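Feature Writing, Week 5: The Long Journey Story

Right, last week we did the court report, which most of you handled well (a few of you still put the verdict in the fourth paragraph, and we'll have words). This week is my favourite, the human-interest piece about somebody who travels a very long way for a very personal reason. I've written a lot of these over the years and got plenty of them wrong, so you can have my mistakes for free!

Our main text is the Azucena Cervantes story. Please read it before Monday if you haven't. Short version: she bought a house in Grorniden, found a bundle of unposted letters behind the kitchen wall, and walked 800 kilometres to Prirau to hand them to the daughter of the man who wrote them.

The opening

Look at how the original piece starts. We get the walk, the letters and the daughter in one sentence, then the distance, then a step back in time. It's a news opening on a feature story and I like it very much. The version in the Flandach evening paper began with the weather, and went on with the weather for two paragraphs. I nearly gave up, and I was being paid to read it.

Try this at home: write the opening in 10 words. You'll lose something you love. Keep a note of what you lost, because it often makes a very good ending.

Numbers

One big number is plenty. The 800 kilometres does the work here and readers will carry it all the way through. Once you add the blisters, the bus stops, the price of the boots and the population of Quiroga, it all turns to soup. I once put so many figures into a piece about a cyclist that my editor rang to ask whether I'd sent her the accounts.

Do check the big one, though. Get a map and measure it yourself. People who have walked a long way are quite entitled to round up, and we aren't.

The person at the other end

This is where student pieces tend to go thin. Everyone interviews the traveller, who has had weeks on the road to get the story straight, and then the daughter in Prirau gets one line about being "overwhelmed". She opened her door to a stranger holding her father's handwriting! Ask her what she was doing when the bell rang. Ask where she put the letters down. Ask whether she wanted them at all, and leave a proper silence afterwards. 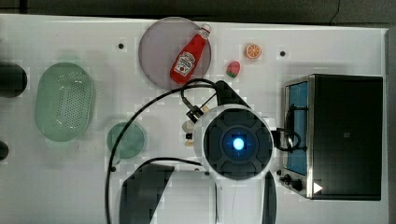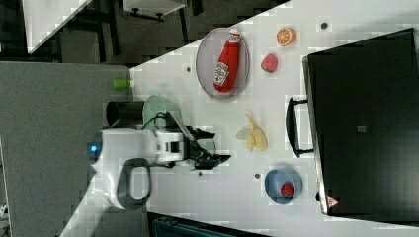

Small detail is what makes a reader believe the big distance, and you only get it by looking properly once you're inside somebody's home. Write down objects, with their colours, and leave the mood for later. "The table was a mess" gives me very little. A red ketchup bottle, as in the first picture, gives me something to hold on to, and so does a black cup lying partly over the table's edge, as in the second. Then choose one and cross out the others (yes, even the good ones).

For Monday

Write 500 words on the doorstep meeting in Prirau, told from the daughter's side, using only what's in the printed interview. No invented quotes, please. Bring two copies, one for me to scribble on and one for your neighbour.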